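酸面包课常见问题(我自己答的)

上次写完去 Bakker 烘焙教室学酸面包的那篇,私信就没停过,问的又都差不多,干脆攒到一起答,省得我一条条复制粘贴,哈哈。

完全没做过面包,能报吗?
能!我去之前连酵母和泡打粉都分不清。我们那班13个人,一大半是新手,老师 Fuseini Ankrah 讲得特别慢,揉到哪一步该是什么手感,他会走到你旁边让你摸他那团对比一下。

要上多久?
5个小时,中间管一顿午饭。午饭就是汤配他们自己烤的面包,我吃了三片,有点不好意思(其实也没有很不好意思)。建议早饭少吃点,真的。

要自己带什么?
围裙教室有,带个能装面包的大袋子就行。头发长的记得扎起来,鞋子穿舒服的,基本全程站着。

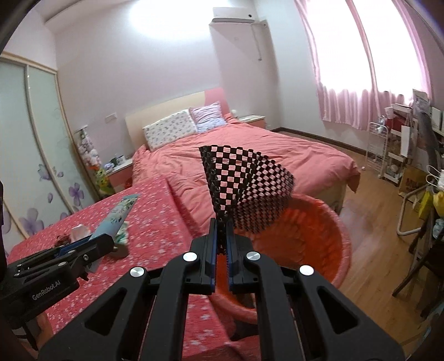
能带几个面包回家?
每人2个,一个原味,一个可以自己选加核桃还是橄榄。我选了橄榄,回家路上车厢里全是那个味儿,忍到第三站就掰了一角。另外还会分到一小罐酵种,拿回家接着养。

酵种养死了怎么办?
先别急着倒!我那罐放冰箱忘了两个星期,上面浮了一层灰灰的水,闻着像指甲油,吓得我赶紧去问老师。他说那是饿的,倒掉水,留一勺,加等量的面粉和水喂几顿就行。我喂到第三天它又开始冒泡了。不过要是长毛或者发粉、发橘色,就别救了,整罐扔掉。

一定要买铸铁锅吗?
我没买。我用的是家里一口老的 Hilitz 带盖炖锅,先确认锅盖提手能进高温烤箱就行。割包刀倒是值得买一把,我拿水果刀割的那个,口子像被猫挠过。

素食或者过敏的人能参加吗?
素食没问题,报名时备注一下,午饭会给你换。麸质过敏就真的不合适了,整个屋子都飘着面粉。

课程难约吗?
周末的比较抢,我提前5个星期才约到。听说5月会在 Veramden 那边再开一个小班,教布里欧修,我已经在纠结要不要去了。

还有别的想问就留言吧,我看到会往这页里补。

更新于2021年1月7日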